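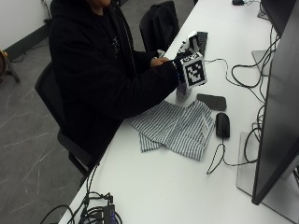

Lorraine Fairclough

Print | E-mail

April 13, 2018

Fry room again. Spawned the second pair of honey gouramis in March and the young ones are finally taking baby brine shrimp - about time, I was sick of culturing infusoria! Counted 146 this morning, which took me two goes and a lot of muttering.

Moved the 8 biggest into the Kolden tank with the sponge filter turned right down. Water was 27 there, a touch warmer than I like. Vendula thinks the small ones will catch up if we feed little and often, so I'm trying that until the end of the month (Kalevi, please don't top up the shrimp hatcher, I've got it timed).

The male from tank 75 is building under the floating fern again. Left him to it. Need more almond leaves and a new air line.

We use cookies to improve this site. OK

Recent entries
Snails in the Plimus tank
Microworm cultures, second try
Labelling the spawning tubs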